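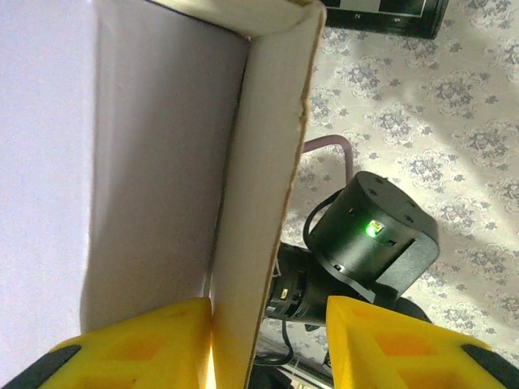
Inside of the white cardboard box, torn flap edge and all.

Clener Flat-Pack Storage Box, White, Set of 3
Item no. 2379

I sell a lot of boxes and I still get excited about this one! The Clener is a white corrugated box for closets, craft rooms and that one shelf in the garage where everything goes to die. It comes flat, you fold it up, and you're putting sweaters in it a couple of minutes later. No tape needed on the bottom, though I run a strip across mine anyway when I'm packing books (old habit from my moving days).

What you get: 3 boxes, 3 lids, and a sheet of plain white labels. The hand holes are punched most of the way through, so you push them out with your thumb if you want them and leave them alone if you'd like to keep dust out.

Putting it together
Lay the box with the printed arrows facing up and bend every crease once before you start. Please do this, it makes such a difference. Fold the two short sides in first, then the long ones, and tuck the last flap under until it clicks flat. If a flap fights you, go back and bend the crease again, and don't yank on it. Corrugated board tears along the edge, and once the brown core is showing there's no making it white again. A little white paper tape hides it pretty well. I've got a few boxes at home patched that way and they're still holding up my fabric scraps.

What I'd use it for
Off-season clothes, yarn, gift wrap odds and ends, tax papers, kids' drawings you can't bring yourself to toss. I wouldn't put it in a damp basement, and please don't stand on it. For heavy stuff like tools or canned goods, take a look at the Prarkach crate instead. It costs more and it's not nearly as pretty, but it's plastic and you can hose it down.

Stacking
I'm happy with 2 high when they're full. With light things like scarves you can go higher, just keep the lids on and line up the corners.

Shipping and returns
Boxes go out flat from our Ibarra warehouse, usually the next business day. If one shows up with a crushed corner or a ripped flap, send me a note with your order number and I'll mail you a new one. You don't have to ship the bad one back (use it for the recycling, or give it to the cat). Unopened sets can be returned as long as you have the receipt.

What customers told me
"Bought one set for the hall closet, then went back for more. Lids fit snug." Desta Araya
"Nice and bright inside, so I can find my thread. Wish they came in a taller size." Ljubica Živković

The taller size is on its way, Ljubica! I'm expecting it in August.

Goes well with: Clikodholm shelf liner, clip-on label holders, white paper tape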